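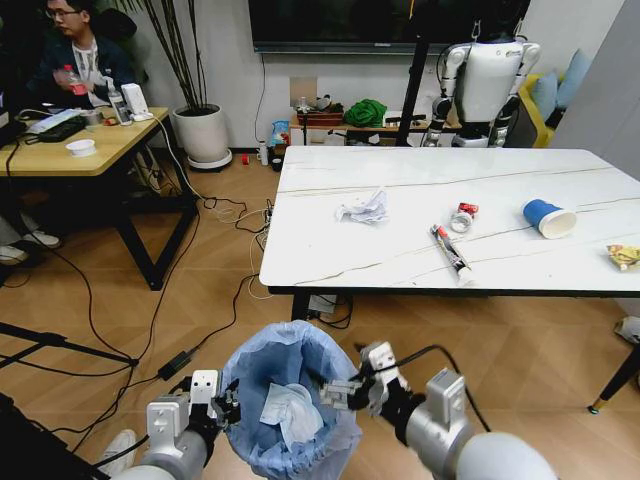

March
Hongmei Qiu, Brurkico

4.2 Failure during table clearing

The task was the Prandwood clearing task: two arms, rubbish on a table, one lined bin on the floor. We ran 115 trials with the Brosier controller. Most faults were dull (missed grasps, timeouts). The one that matters is the late release, logged 38 times. The gripper gets the open command over the bin, the arm starts back, the fingers open after. Item lands on the floor or goes back to the table.

Worst with soft wrappers. Cups less so, though a cup on its side gave the right arm its own trouble, see 4.3.
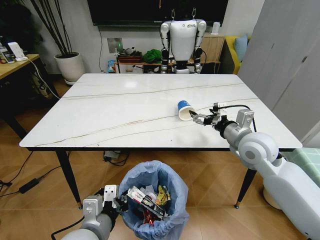 Source: Brurkico, table clearing trials.

Cause was a stale hand state. Delay between command and finger motion reached 446 ms in the bad runs, and the planner took the command itself as proof of release. It never checked finger width. We had assumed teh driver did this. It did not.

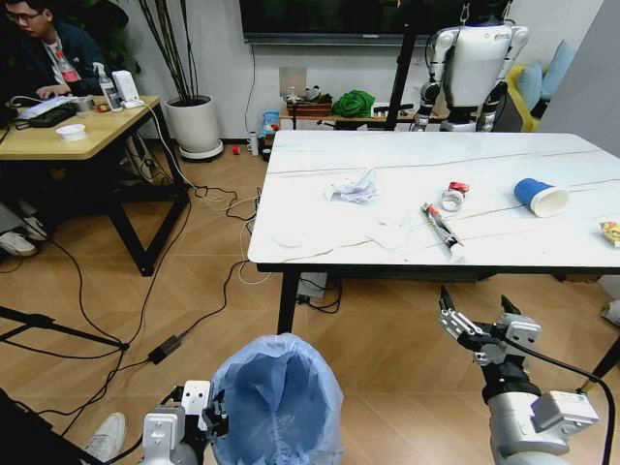 Figure 3. Bin and table in the clearing task, both grippers in view.

Safety: in 3 trials the arm moved off while still holding an item and the operator pressed stop. No contact with anyone. Cables on the floor are a seperate hazard and are not covered by the stop logic. The fix, following Qian, holds the arm still untill finger width passes a threshold. Re-runs are in section 5.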